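The hand that would not let go

Urkthorpe, 13 Jun 2026

The fault log at Trirley is a plain notebook with a blue cover, and the entry that changed the winter is only four words long: "Hand closed, no command." Nuria Araya wrote it in January, a few minutes after she had pulled her own fingers out of a robot's grip.

She was not badly hurt. She had a bruise across two knuckles and she finished her shift. But she did not start the robot again that day, and for this decision her colleagues are still thankful.

Trirley is a small workshop which teaches robots to sort everyday things. A person sets out fruit and stationery on a table, the robot must put each thing in the correct basket, and then the person sets them out again. The work is slow and repetitive. By the time of the accident the team had recorded 1,693 runs with the same right hand, a model called the Simier, and they had begun to trust it as one trusts a kitchen drawer.

"We had a rule that you stop the arm before you reach over the table," Araya told me. "I stopped the arm. What I did not know is that the hand was not listening to the same stop."

This is the heart of the matter. The arm and the hand had separate controllers. When the operator pressed pause, the arm held its position, and everyone saw it hold and felt safe. The hand received its own pause message through a cable at the wrist. If that message did not arrive, the hand continued with the last thing it had been asked to do. On that day the last thing was to close.

Bontu Hailu, who looks after the machines, spent the next weeks trying to make it happen again. She repeated the pause 3,000 times with a piece of foam between the fingers. The hand ignored the pause in 97 of them, nearly always when the wrist was turned far inwards and the cable was pulled tight. Then she went back to the old recordings and found 522 runs where the fingers had moved a little after a pause. The movement was so small that a person watching the arm would miss it.

"The information was there the whole time," she said. "We were looking at whether the banana went in the fruit basket."

The repair itself was not expensive. The cable is longer now and has more freedom at the wrist. The hand has also been given a simple timer, named Kim after the student who suggested it: if the hand hears nothing from the controller for a short moment, it stops driving the fingers. The red button by the operator cuts power to both arm and hand — before, it cut only the arm.

Hailu is less satisfied with the rest. The written procedure had been read and signed by everybody, and it was wrong. It said "robot stopped" where it should have said which part was stopped, and how a person could check. The new version asks the operator to look at the hand and say aloud that it is still before anyone reaches in. Araya found this embarrassing for the first week, and now she does it without thinking.
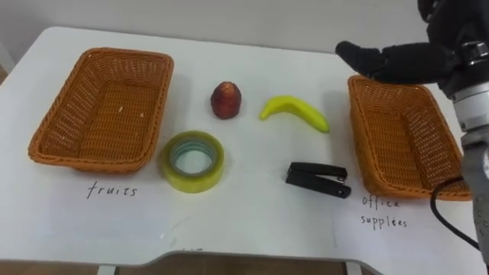 She still keeps the notebook, although the faults are also recorded on a computer. Since the repair there have been two new entries about the hand, one for a loose screw and one for a worn fingertip. Both times the team stopped work until Hailu had looked at it and signed the page.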